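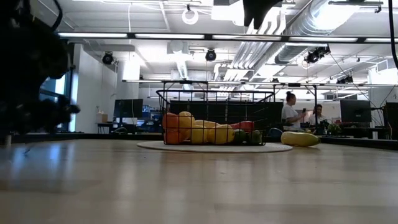 Jamila Begum

标本标签上的地名，与数据库里的经纬度，是两种精度不同的信息。前者由采集人在野外或当晚写下，后者多数由录入人员在多年以后对照地图补上。我主张，凡事后补注的坐标，必须同时给出不确定性半径和补注依据，缺一项即不应进入公开的分布数据集。目前植物学界对此的通行态度是“有则更好”，我认为这个标准过低。

先说问题怎样产生。老标签的常见写法是“Trincombe以北，溪边”或“Quintero谷地，草坡，海拔不详”。录入人员在地图上找到Trincombe，取居民点中心，得到一对小数，位数由软件默认值决定。小数点后五位的坐标在赤道附近对应米级的分辨率，而标签所能支持的范围可能是整条谷地。数据一旦导出，“以北”丢失，“溪边”通常留在备注栏，备注栏又往往不随坐标一起下载。使用者看到的是一个点，看上去与现场用卫星定位记录的点没有区别。

去年我复核过一批薹草属标本的坐标，范围限于Quintero谷地及其支沟。其中一份由Lakmal Gazi采集，标签写明“沼泽北缘，渗水处，与灯心草混生”，数据库坐标却落在谷口的干燥砾石台地上。查对他的野外记录本，实际采集点距该坐标最多八公里，中间隔着一道分水岭。这份标本的鉴定没有问题，果囊成熟，喙部完整，足以定到种。出错的只是那对数字。但在后来的一份生境适宜性图中，那片砾石台地被标成了中等适宜区。

对此常见的辩护是，模型能够容忍噪声，样本够多时误差会相互抵消。这个说法对广布种大致成立，对狭域种不成立。理由在于误差的结构。补注坐标的偏移没有随机方向，它系统地偏向居民点、道路交叉口和地图上有名字的山口，因为这些才是地名所指的对象。湿地边缘、崖壁基部、季节性积水的洼地很少有自己的名字，恰恰又是许多稀有植物的生长处。增加样本量只会让偏差的估计更稳定。某个物种若总共只有三个可用的点，其中一个落在村子中央，那么由此推算的分布面积和海拔范围都不宜引用，更不宜用来评定受威胁等级。

第二种辩护来自Finbarr Mac Giolla，他在标本馆负责数字化。他在给我的信里说，要求逐份填写不确定性半径会使录入速度大幅下降，积压的标本会更晚公开，“不完美的数据总比锁在柜子里的数据有用”。我理解录入岗位的压力，但不同意这个推论。没有半径的标本可以照常公开图像、标签转录和行政区归属，唯独把坐标字段留空。行政区一级的检索不受影响，作区系名录的人也不受影响。受影响的只有直接抽取坐标做空间分析的人，而他们本来就应当知道这些点靠不靠得住。空值会迫使使用者回到标签原文，一个伪精确的数值则会让人放心地走过去。

半径如何估定，早有现成的做法，并不需要新发明方法。以地名为中心者，应取该地名所涵盖区域的最大半长，再加上方位词和距离词带来的误差。只写方位、未写距离的，以到下一个同级地名的距离为上限。标签有海拔的，可用等高线裁切，但裁切前要确认海拔的来源，老式气压计在天气变化时会漂移，采集人自己也常取整。标签写“路旁”的，应核对采集当时的路线。Trincombe一带的公路改过线，旧路沿河，新路走山腰，两者的植被组成差别明显，前者多柳和高草，后者以次生灌丛为主。拿今天的底图去解释旧标签，错了也很难察觉。

工具方面，我们试用过Plevar和Jomo两种录入程序。Plevar允许坐标单独保存，半径字段藏在第二层菜单，默认不填。Jomo在缺少半径时会弹出提示，可以跳过。两者都把这一项当作附加信息处理。我的建议是把它改为坐标字段的组成部分：三个值同时存在，或者同时不存在。这在数据库层面只是一条约束，实现起来没有难度。补注依据一栏可以用受控词表，例如“地名中心”“采集人记录本”“同号复份标本”“采集人口述”，再附补注人和日期。

复份标本值得多说一句。同一采集号分送不同标本馆以后，各馆分别补注坐标，结果常常不一致。Sunil Mondal整理过一组豆科复份，同一号的两份标本，坐标分处河的两岸，在汇总数据中便被算成两个居群。去重程序按坐标判断，自然不会合并。若两份都带有半径，两个圆相交，至少可以提示人工核对采集号。眼下能发现这类问题，靠的是有人恰好同时看过两个馆的材料。

还有一个较少被讨论的后果，涉及野外复查。Sajib Seneviratne带队去找一种只在老标本中出现过的眼子菜，按数据库坐标到达后，现场是坡地，附近没有静水。报告初稿写的是“原产地未再发现”。这句话若不加说明进入评估材料，会被读成局部灭绝的证据。后来改为“未能确定原采集地点”，措辞弱得多，也准确得多。未找到植株与未找到地点，在保护评估中应当严格分开，可是多数记录表只有一个“未见”选项，填表的人没有别的格子可选。

反对意见中我认为有分量的一条，是半径本身也出自主观判断，不同的人对同一标签会给出不同的值。确实如此。两名熟练的录入人员对“谷地上段”的理解可能相差一倍。但主观判断写下来以后可以复核、可以修订，也可以在分析时做敏感性检验。不写下来，判断仍然发生过，只是藏进了小数点后面的几位数字里。至于稀有种的坐标模糊处理，那是出于防止盗采的公开策略，应在发布环节另设字段，原始记录中的半径不得拿来代替。眼下有些馆把两者混用，下载者无从知道一个大半径究竟来自标签含糊，还是来自人为偏移。

对已经发布的存量数据，我不主张全部撤回。可以先从用于濒危等级评估的类群做起，把坐标小数位数异常整齐、且与居民点中心重合的记录筛出来，暂时隐去坐标，待查过标签和记录本以后再恢复。薹草属和眼子菜属应当排在前面，它们的生境在地形图上最难辨认，地名中心落点的偏差也最容易跨越生境界线。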